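Sturside Interiors Working Group
Minutes of the meeting held on 7th November

Present: Yasir Ghumman (chair), T. Okell (stock), M. Brandvold (fit-out), R. Castellane (purchasing), J. Imre (minutes)
Apologies: L. Sorrel

1. Minutes of the previous meeting

Agreed as a correct record, with one change. Item 4 should read "shelf depth," where it now reads "shelf height." JI to amend the file copy.

2. Actions carried forward

2.1 Replacement casters for the display carts. Received and fitted. Closed.

2.2 Label stock. RC reported that the supplier has discontinued the matte label in the width we use. The gloss version is in stock but is hard to read under the reception lights. RC to get samples of a matte label from a second source. Open.

2.3 Storage of seasonal items. MB has cleared the lower bay of the north closet. The upper bay still holds packing material from the July move. TO to sort it and discard anything torn. Open.

3. Artificial flower arrangements

3.1 Background. The group agreed in July to replace fresh flowers in the Preldale reception area with artificial ones. Fresh flowers had been changed weekly and the water had marked the counter on two occasions. The budget line is 1,000 for the year, covering stems, vases and cleaning supplies.

3.2 Stems. TO presented the yellow and cream arrangement. The blooms are pale yellow and creamy white with wide, soft petals, and the foliage is green. YG asked whether the color would hold in a window position. TO said the supplier, Palumbo, gives no figure for fading on this line. It was agreed to keep the arrangement out of direct sun until we have our own record. TO to store one spare stem in a closed box as a reference and compare the two at each meeting.

3.3 Vase. The vase is tall, white and narrow, with a slightly uneven surface. MB noted that a narrow vase takes up little counter space but raises the center of gravity once the stems are in. A weighted insert was discussed. Clean gravel was preferred to sand – sand finds its way out when the vase is tipped for cleaning. MB to test a fill to one third of the height and report.

3.4 Shape of the arrangement. RC considered the present arrangement too wide for the counter at reception, where visitors sign in on the right-hand side. One yellow flower leans well out on that side.
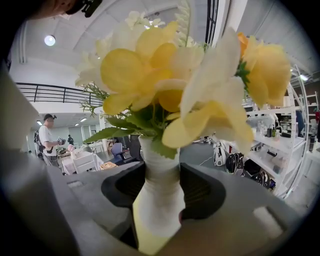

Item 3: yellow and cream arrangement in the tall white vase.

3.5 TO replied that the stems are wired and can be bent inward. The low petal near the mouth of the vase was also raised, as it hangs close to the rim and will be handled each time the vase is lifted. It was agreed that the outer flower should be brought in toward the middle and the low bloom turned upward. The serrated leaves just above the rim are to stay as they are. The thin spiky sprigs on the left may be shortened if they catch on sleeves.

3.6 Handling. The following was agreed for anyone moving the arrangements:

Lift by the vase, never by the stems or leaves.
Keep the vase upright at all times.
Check the rim for loose leaves before setting down.
Do not carry an arrangement and a box together.

YG asked for this to be added to the handling sheet as section 5. JI to do so.

3.7 Cleaning. Dust shows more on the pale petals than on the foliage. MB proposed a soft brush once every two weeks, working from the top down, and cool air from a dryer for the center of the bouquet. Wet cleaning was not supported. RC pointed out that the petals are thin and that the dye is of unknown type. Agreed as proposed, with a review after three months. The vase may be wiped with a damp cloth once the stems have been taken out.

3.8 Quantity. The group considered an order of 9 arrangements to cover reception, the two meeting rooms and the upstairs landing, with spares. YG thought this was too many before the fading check had produced a result. Agreed to order 5 now and hold the rest. RC to place the order.

4. Shelving

4.1 MB reported that the Jutoven shelf units have been leveled and fixed to the wall. One upright was found to be out of line and was shimmed. The shim should be checked when the units are next loaded.

4.2 Vases are to go on the second shelf from the bottom, where they can be reached without a step. Stems are to be stored flat in lidded boxes on the shelf above. TO asked for dividers in the stem boxes, as the petals take a crease if pressed. MB has offcuts of card that can be used. No cost.

4.3 RC asked whether the top shelf could be used for rolled fabric. MB had no objection, provided that the rolls do not overhang the front edge.

5. Purchasing

5.1 RC tabled the spending sheet. There were two late invoices, both for packing material, and both have now been matched to delivery notes.

5.2 The group discussed whether vases should be bought from the same source as the stems. Palumbo offers both, but its vases are sold by the case. TO preferred to buy vases singly and to reject any with a chip at the rim. Agreed. TO to write a short inspection note – height, rim, base, surface – to be kept with the purchase orders.

6. Any other business

6.1 YG reminded members that items borrowed from the store are to be signed out. A pair of wire cutters is missing and has not been entered on the sheet.

6.2 MB asked that the door to the north closet be kept shut during floor cleaning. Noted.

6.3 TO asked for a second color option to be brought to the next meeting, for use in the meeting rooms. White and green was suggested. RC will ask for a sample with the order under 3.8.

7. Actions

TO: sort upper bay; store reference stem; bend in outer flower and turn up low bloom; inspection note
MB: gravel test; card dividers; check on upright
RC: label samples; order of arrangements; sample in second color
JI: amend previous minutes; add section 5 to handling sheet

8. Next meeting

Date to be set by YG once the order has been delivered.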